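Girneteo Robotics Club
Bench safety checklist with comments, arm station 2
Inspection before the table-clearing trials
Filled in on Tuesday, before the afternoon session

How to read this sheet: each item is marked OK, FIX or OPEN. OK means the station can be used as it is. FIX means it was put right during the inspection. OPEN means the work it affects stays stopped until someone signs it off. Comments are for the next group that uses the station, so please read them and add your own at the bottom.

Part A. Room and floor

A1. Walkway behind the station clear to the door. OK.
Backpacks had been left on the far side but not in the walkway. Hooks are by the door.

A2. Floor tape visible on all sides of the arm's reach. FIX.
The tape on the window side had lifted at one corner and was catching shoes. Replaced with a new strip. The old glue has left a gray line on the floor. Ignore it; the tape is the limit.

A3. Tape line at least 800 mm from the arm base. OK.
Measured from the edge of the base plate. The software limit is set at 700 mm. If anyone changes the software limit, the tape has to be measured again the same day.

A4. Fire extinguisher in place and in date. OK.

A5. Lights over the table working. OK.
The white background behind the table comes out very bright in the wrist camera with all the lights on. Two teams have asked to switch off the back row. That is allowed as long as the walkway stays lit.

Part B. Power and stopping

B1. Main switch reachable without leaning over the table. OK.

B2. Emergency stop tested with the arm moving at slow speed. OK.
Pressed twice, once from the operator's chair and once by the spotter standing at the tape. The arm held its position both times. It did not drop the test block.

B3. Second stop button on its cable. FIX.
The cable was running under the table leg. Moved to the clips on the side. Do not use it to hang jackets.

B4. Power supply cool to the touch after ten minutes of idling. OK.

B5. No extension cord plugged into another extension cord. OK.
There was one last month. It has been taken out of the room.

Part C. Arm and gripper

C1. Base bolts tight. OK.
One took a small turn, the others none.

C2. Cables along the arm free through the full range of the wrist. OPEN.
The camera cable goes tight when the wrist is turned all the way left. Until a longer one arrives from Dultia, keep the wrist limit that is set in the station file. Do not edit the file to get a grasp to work. Ask first.

C3. Finger screws tight and pads not peeling. OK.

C4. Grip force limit set in the controller. OK.
Set to the lowest of the three club presets for the trials. The middle preset is for the wood blocks only.

C5. Tool speed with people in the room. FIX.
Found at the value left over from the Safavi demo. Now set to 500 mm per second at most, and half of that for any first run of new code.

Part D. Objects on the table

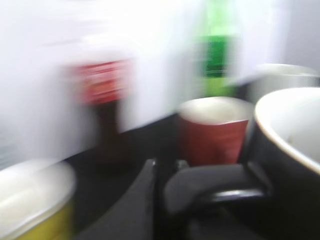

D1. Set-out of the trial objects, checked from the wrist camera with the gripper low over the table. OK, with comments.
The rule for the trials is that no object stands within a finger's width of another unless the team has written in its plan that it wants them close. Teams that want a crowded table have to say which object the arm goes for first and what it may push. In this set-out the red paper cup is nearly touching the black mug, with the green bottle right behind it, so the plan needs a line for all three. The cup is the light one and will crush or slide. The mug is the one that hurts if it goes off the table. Our advice is to start with the cup from straight above and leave the mug for last, or to turn the spacing up and try again.

D2. Glassware. OPEN.
No glass on the table at any speed above the first-run speed. Bottles should be plastic. Whoever sets out the table checks each bottle by hand and initials the run card. The run card for this set-out has no initials yet, so no run until it does.

D3. Containers empty and dry before they go on. OPEN.
This has to be checked by hand as well. The camera is no help for anything with a lid or a cap. Water on this table goes straight to the cable tray.

D4. Nothing tall between the arm base and its first waypoint. OK.
Tall bottles go to the back or the left. When the wrist swings in at a slant, it is the necks that get hit.

D5. Objects clear of the table edge. OK.
Keep a hand's width. The Getier team asked for less last time and had to sweep up a bowl.

D6. Camera picture sharp enough to plan from. FIX.
Pictures taken while the wrist is moving are smeared, and the labels on the bottles can't be read. The picture at D1 is one of these. It will do for checking the layout but not for picking a grasp point. A half-second wait has been added to the start script before the planning picture is saved. Please leave it in.

Part E. People

E1. One operator, one spotter, both named on the run card. OK.
The spotter holds the second stop button and does nothing else. No phone, no typing, no resetting objects.

E2. Safety glasses for everyone inside the room. OK.
Two pairs are badly scratched and have been put in the repair box.

E3. Long hair tied back, lanyards off, sleeves pushed up. OK.

E4. Hands inside the tape only when the arm is paused and the operator has said "clear" out loud. OPEN.
This was skipped in practice more than once, mostly when an object fell over and someone reached in to stand it up. From this session on, a run where that happens is scored as zero, also if the arm was standing still.

E5. New members have done the stop-button drill. OPEN.
Two still have to do it. They can watch from outside the tape.

Part F. After the session

F1. Arm parked, gripper open, main switch off.
F2. Objects back in the bin. Crushed paper cups in the trash.
F3. Table wiped with a dry cloth.
F4. Log copied to the club drive under the station number and the team name.
F5. Anything dropped, bent or cracked written below, even if it still works.

Comments from teams

Spotter's chair is too low to see over the table. Could we have the stool from station 1?
Reply: yes, take it, and bring it back after.

The start script now waits twice, once from our own code and once from the new line. Can we remove ours?
Reply: remove yours. Keep the one in the station file.

Can we use the middle grip preset for the mug?
Reply: no. Try a wider approach first and write down what happens.

Station status: closed for runs until D2, D3 and E5 are signed. C2 may stay open with the wrist limit on. E4 is checked at every session.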